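Coastal Rowing and Sail Weekend – Frequently Asked Questions

Maintained by Obadia Kimaro, race office, Loltar. Last revised Friday, January 26, 2024.

Who can enter?

Any crew with a traditional open boat powered by oars, sail or both. The hull must be between 13 and 20 feet long, measured at the waterline without rudder or bowsprit. Replica hulls are accepted in the same class as original ones. Boats with a fixed engine may enter if the propeller is removed before measurement.

What is the course?

The long course starts off the Loltar breakwater, rounds Prirnon Island to port and finishes inside Mollel harbor. The short course turns at the Prirnon south buoy and comes back to Loltar. The sailing instructions give positions for all marks and override anything on this page.

When is the race held?

In July. The exact weekend depends on the tide tables and is printed in the notice of race. There is one reserve day. If wind at the breakwater is above the limit in the sailing instructions on both days, the long course is dropped and the short course is rowed.

How much is the entry fee?

The fee is 100 per boat, regardless of crew size. It covers measurement, a mooring at Loltar for two nights, a mooring at Mollel for one night, and the Saturday supper. Extra supper tickets are sold at the race office until noon on the day.

Is the fee refunded if we withdraw?

In full up to the closing date for entries. After that, half is refunded if the mooring can be given to another boat. Nothing is refunded after measurement.

How is the handicap calculated?

Each boat gets a rating from waterline length, sail area and number of oars. Elapsed time is multiplied by the rating to give corrected time. The rating sheet is posted outside the race office the evening before the start. Protests against a rating must be in writing and handed in before the skippers' briefing.

Do we have to row if there is wind?

No. Oars and sails may be used together at any point on the course, except inside the harbor at Mollel, where sails must be down before the green light.

What food is carried on board?

Each boat must carry drinking water and one cold meal per person. Most crews take bread, hard cheese and salted fish, which keep without ice. Stoves may be carried but not lit while racing. Glass containers are not allowed.

What is served at the supper?

Fish stew, flatbread and greens, with a bean stew for people who do not eat fish. Tell us about allergies on the entry form – the kitchen orders two days ahead and cannot change quantities on the day.

Can we sleep on the boat?

Yes at Loltar. At Mollel the inner quay dries at low water, so boats there will sit on the bottom for part of the night. Crews who prefer a bed should book early. The Cluditz hostel is the closest to the quay.

Where do we park a trailer?

On the gravel lot behind the Loltar slipway. Write the sail number on the trailer tongue. Trailers are not moved to Mollel by the organizers.

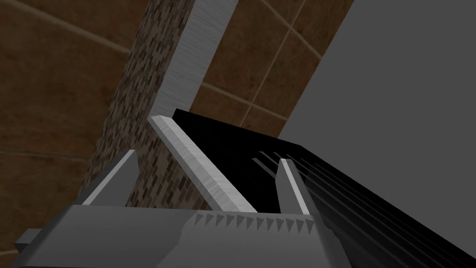
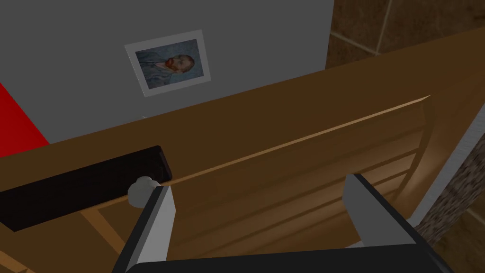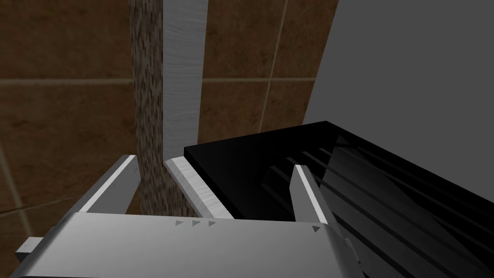
How many boats have taken part so far?

The register lists 289 entries since the first race. A boat that returns in a later year is counted again.

Are spectators allowed on the water?

Yes, outside the start area and at least three boat lengths from any competitor. The best view from land is the path above the breakwater. Dogs must be on a leash.

How are results published?

Provisional results go up on the harbor board at Mollel after the last boat finishes or the time limit expires. Final results are sent by email to the skipper named on the entry form.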